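Why Do Wires Wear a Coat?

by Margareta Avram

Look behind a television or under a desk and you will find many wires. Almost all of them have a soft cover, and the cover can be red, black, blue or another color. Inside the cover there is metal, usually copper. In this text we will learn why the metal needs a coat, and why the coat has colors.

Electricity is the movement of very small things called electrons. They are much too small to see, even with a good magnifying glass. In copper, some electrons can move easily from one place to the next. We say that copper is a conductor. In rubber and in most plastics the electrons stay near their own place and do not travel. These materials are called insulators.

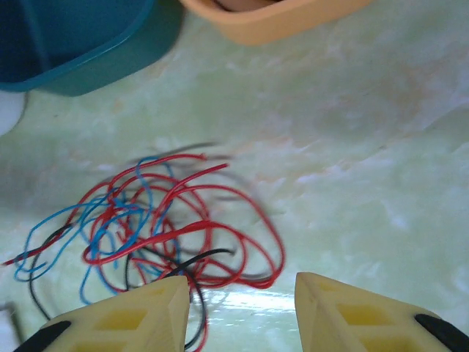
Why don't we make wires only from plastic?
Electricity could not travel through them. The plastic keeps the electricity inside, but the metal in the middle carries it to the lamp or the radio.

Now imagine two wires without any cover, lying one on top of the other. The electricity can jump to the wrong wire and take a shorter way home. This is called a short circuit. The wires can become very hot, and sometimes a fire can start. With a cover on each wire, they can touch and nothing bad happens.

Long ago, people covered wires with cotton, silk or paper. My grandfather's house in the village of Pundura had an old lamp with a cotton wire, brown and a little hairy – I thought it was a shoelace! Later came rubber, and then plastic, which is cheap and does not mind water.

The colors help the people who repair things. If a machine has 19 wires and all of them are gray, it is easy to make a mistake. Not every country uses the same colors, so an electrician must learn the rules of the place where he or she works.

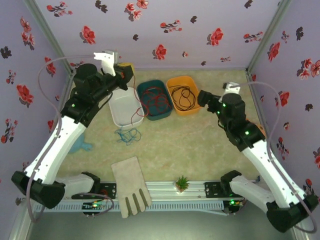
Three open bins side by side on a marbled work surface.

Old wires should not go in the kitchen trash. The copper inside can be melted and used again many times, and it stays as good as new copper. Ask an adult where your town collects it.

One important rule: if you see a wire with a broken cover, do not touch it. Tell an adult – also when the lamp is off.

New words: conductor, insulator, electron, short circuit.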